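Most arguments about automation at work are held at the wrong scale. They deal in whole jobs, gained or lost, when the change that reaches people first is a change in small duties: who wipes down, who restocks, who clears the kitchen at the end of a shift.

At the Arkport office of Wuston, where I have worked in facilities planning for 5 years, the kitchen roster took up 531 staff hours in the last financial year. The figure comes from Loan Đào, who built the cost model. It was never in anyone's position description. It fell on whoever was junior or nearest, and it was not recorded as labour until a machine was proposed to do it.

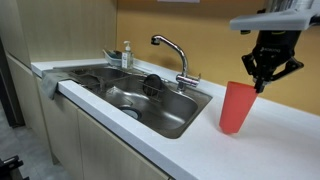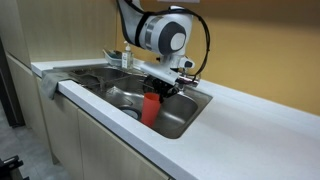
Recording it has consequences. Once a duty has a line in a budget, it can be reassigned, and the people who used to do it can be asked what they now do with the time. A red cup, gripped at the rim beside the sink, is a unit of work in a way it was not when Kulap Srisuk rinsed it on her way back to her desk. She did not mind the rinsing. What she minds is the utilisation report that followed, in which the recovered minutes appear as available capacity.

I think she is right to object. The minutes were not idle before. They were a break from the screen, taken standing up, often with company. Gilang Subramaniam, who manages the budget, replies that a break should be called a break and scheduled as one. That is a fair position, but his July schedule contains no such break.

The second change is to the room itself. A bench shared with a machine has to be kept to a standard: clear surfaces, known objects, cloths and soap in fixed places. People adapt to this quickly and without instruction. It is still work, and it sits outside the cost model. If staff tidy so that an arm can reach, the hours spent doing so should be counted against the hours saved – on the same page, by the same method.

My proposal to management has 3 parts. Log the preparation time. Give half of any net saving back to staff as paid time with no task attached. Let the people on the old roster decide which duties are handed over, and let them take a duty back if the arrangement does not suit them. None of this needs new software, and the last part costs nothing until someone uses it.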